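Work and Automation, Unit 9: Who teaches the machine?

Last time we ended with the parcel sorting line at Pakadska. Today we get to my favorite part of the course, the jobs that appear when a company starts to automate!

From packer to demonstrator

Zudier runs a small packing shop with 17 people on the floor. When the firm decided to automate its small-item bench, 2 of the packers moved over to demonstration work. They do the handling themselves, with grippers held in their own hands, and the recordings are used to train the robot arms. What I love about this case is how much the packers knew that was never written down: how far to open before you reach over a rim, when to slow down, which way to turn a key so it doesn't slide.

What changes for them
- Pace. A demonstrator repeats one small task up to 40 times in a shift.
- Body. Less walking and lifting, more load on wrists and shoulders.
- Say. Demonstrators at Zudier can reject a task setup. Packers never could.
- Pay. Still under discussion when the case was written in December.

The bench itself is plain: paper taped down over a table, a bowl, a key fob on a lanyard, and one gripper for each hand. 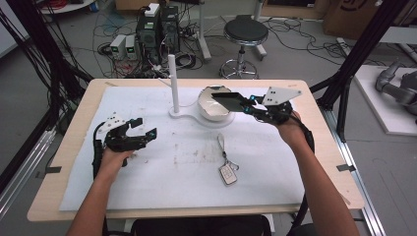 For next time

Read the Skiltent case and the short text by Li. Bring one task from a job you have had that would be hard to show with two grippers, and be ready to act it out!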